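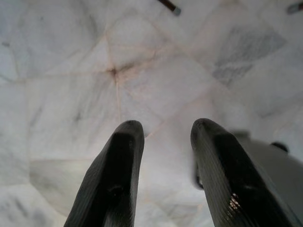

Care and repair of folding tables

Most folding tables fail at the joints long before the top wears out. The notes below cover square and rectangular tables with tubular metal legs and a printed or laminated top. They do not apply to solid timber gateleg tables, which have their own page under Joinery.

Levelling

Check the floor first. Put a spirit level on the floor at each leg position before adjusting anything on the table. If the table rocks in one spot and stands firm in another, leave the legs alone.

If it rocks everywhere, turn it upside down on a blanket and open the legs fully. Lay a straight batten across the feet, corner to corner, then across the other pair. A gap under the batten shows which leg is short or bent. A gap of up to 4 mm can be taken up with a thicker foot cap. Anything more usually means a bent tube or a pulled bracket.

Do not try to straighten thin-walled tube over the knee. It will kink at the bend and fold there the next time the table is loaded. Replace the leg.

Foot caps

Caps split from the inside, where the cut end of the tube bears on them. Pull them off twice a year and look. To fit a new one:

Measure the outside diameter of the tube with callipers. Do not measure the old cap, which will have stretched.
File any burr off the tube end.
Stand the new cap in hot water for a few minutes to soften it.
Push it on with a twist, then tap it home with a rubber mallet.

Oil and washing-up liquid both make fitting easier and both let the cap work off again. Plain water is enough. Andasine caps are sold in packs of 21, an odd number for four-legged furniture, and the size is moulded on the inside face.

Hinges and stays

Brush the grit out before lubricating. A dry toothbrush will do. Use one drop of light oil at each rivet, open and close the legs ten times, and wipe off what comes out. Grease collects dust and should be kept for enclosed bearings.

A loose rivet can be drilled out and replaced with a bolt and a nylon-insert nut. Put a washer on each side of the stay. Tighten until the play has gone, then back off an eighth of a turn so that the leg still folds under its own weight.
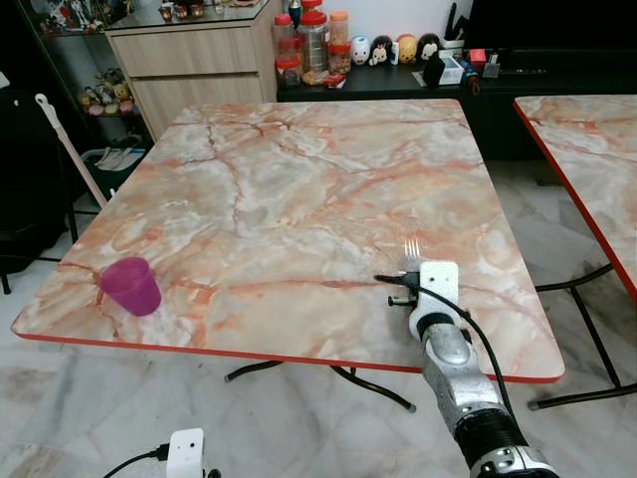

Screws that have pulled out of a chipboard top will not hold again in the same hole. Fill the hole with wood glue and a length of softwood dowel, leave it overnight, and drill a new pilot hole. Check the screw length against the thickness of the top. Paora Grimshaw wrote in about a bracket he had refixed with screws 2 mm too long; they raised a row of pimples through the printed surface, and the top had to be scrapped.

Edge trim

Plastic trim shrinks with age and opens a gap at the corners. Warm it with a hairdryer on the low setting and work it back towards the gap with the thumbs. If it is glued, lift the loose section only, scrape both faces clean and refix with contact adhesive. Tape it down until the adhesive has cured. Water gets into the board at the edges, and swollen board cannot be pressed flat again.

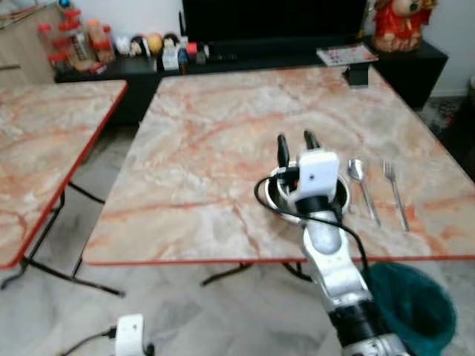

SURFACES AND STAINS

Wash printed tops with warm water and a little washing-up liquid, then dry with a cloth. Avoid cream cleaners and the green side of a sponge. Patterned tops hide fine scratches at first, but the gloss goes and the damaged area then holds dirt.

Tea and coffee: bicarbonate of soda mixed to a thin paste, left for ten minutes, wiped off without scrubbing.

Ballpoint ink: surgical spirit on a cotton bud, working from the outside inwards. Test underneath first, as some printed films soften.

Sticky labels: cooking oil, left for an hour, then washed off.

Candle wax: chill with a bag of ice and lift with a plastic scraper.

Dull patches can be improved with car polish. Where the colour itself has worn through, use wet and dry paper only if the top is to be repainted: 400 grit to key the surface, two coats of primer, and 2000 grit between the finishing coats.

Storage

Store folded tables upright on the hinge side, on two battens, out of contact with a concrete floor. Tables stacked flat in a shed will sag by the end of a damp winter. Corey Whitcombe asked whether a slight bow will come out. Sometimes it will. Lay the top hollow side down on a flat floor, weight the middle evenly and leave it for a fortnight in a warm room.

Related pages: Stacking chairs. Ironing board covers. Castors and glides.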